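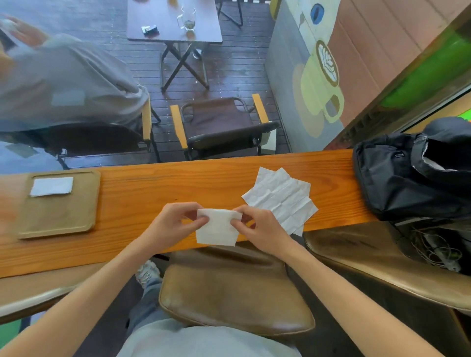
How to Complain About a Live TV Broadcast

Posted in: Media Help, Viewer Guides
By Bernadette Jacquet
May
19 comments | 400 shares

A complaint about a live program has a better chance of being read properly if it names the program, the time and the words that bothered you. Most of the ones I saw in my years on the viewer desk at Bralel, a regional broadcaster, had only one of the three. People remember being annoyed and forget the rest by the time they sit down to write. So take notes while the show is still on. Any paper will do, including a white paper napkin off the counter, though if it has been folded you should open it flat first and keep your writing out of the creases. Put down the time on the clock, the channel, who was speaking and the exact phrase if you caught it.

1. Watch it again

Wait until the program is on the station's catch-up service and find the segment. Live shows are usually up within a few hours. Watch from a few minutes before the part you object to and let it run a few minutes past.

Check your notes against it. You may have the wording slightly wrong, or you may find that a co-host objected on air, or that an apology was read after the next break. If there was an apology, you can still complain, but say that you heard it and why you think it fell short. A letter that leaves it out will get a reply that quotes it back to you and nothing more.

If the segment has been removed or edited, write that down too, with the time you looked.

2. Work out who should get it

Start with whoever put the program on air. For a network show carried by a local station, that can be confusing. The local station answers for its own news and weather and for any local inserts. The network answers for its national shows. A clip you saw only on social media may have been posted by someone with no connection to either one, so trace it back to the broadcast before you write.

Commercials are separate. If your problem is with an ad, tell the station, but also write to the advertiser.

If the complaint is about a newspaper column or podcast by the same presenter, the station will tell you it is outside their control. Send that one to the publisher.

3. Decide what kind of complaint it is

Stations sort mail into types, and you will save time by picking one:

Accuracy — something stated as fact was wrong.
Fairness — a person or group was discussed and given no chance to answer.
Harm or offense — language, images or comments unsuitable for the hour or the audience.
Technical — sound, captions, picture, schedule changes.

You can raise more than one, but put them in separate paragraphs. Caption problems in particular should go in their own message. They are handled by engineers, and engineers will not see them if they are buried in a letter about a host.

4. Write it

Keep it under a page. The order that works is program, date and time, what was said, what is wrong with it, what you want done. Something like this:

"I am writing about Saturday's edition of The Trurness Breakfast Hour. At 8:40 a.m. the host said that the Shemweta bridge had been closed by inspectors. The bridge was open that day. Please correct this on air and on your website."

Add the date. Add your name and a way to reach you. Leave out your opinion of the host's career, what you think they are paid and how long you have been a viewer. None of it is against the rules, but it makes the real point harder to find.

Ask for something the station is able to do. A correction, an apology, an edit to the online version or an explanation are all reasonable. Asking for somebody to be fired is a personnel matter, and the reply will say so.

5. Send it once

Use the form on the station's site if there is one, and save a copy of the text before you hit submit. Forms time out. If you get a reference number, keep it with your notes.

Please don't send the same message over and over. After one on-air argument at Bralel we logged 1,654 messages, and 100 of those came from a single address in Grudville. They were counted as one complaint.

Copying and pasting a campaign letter is allowed. A letter in your own words usually gets a fuller answer.

6. If you hear nothing

Look for the response time on the station's complaints page. When it has passed, reply to your original message with the reference number and ask for a date. If you get an answer you don't accept, ask for it to be reviewed by a senior editor, and say which part of the answer you disagree with.

After that you can go to the regulator. Read its guidance before you file — it may not deal with matters of taste or opinion, and it will want to see your letter and the station's reply. Attach both.

Filed under: complaints, live TV, morning shows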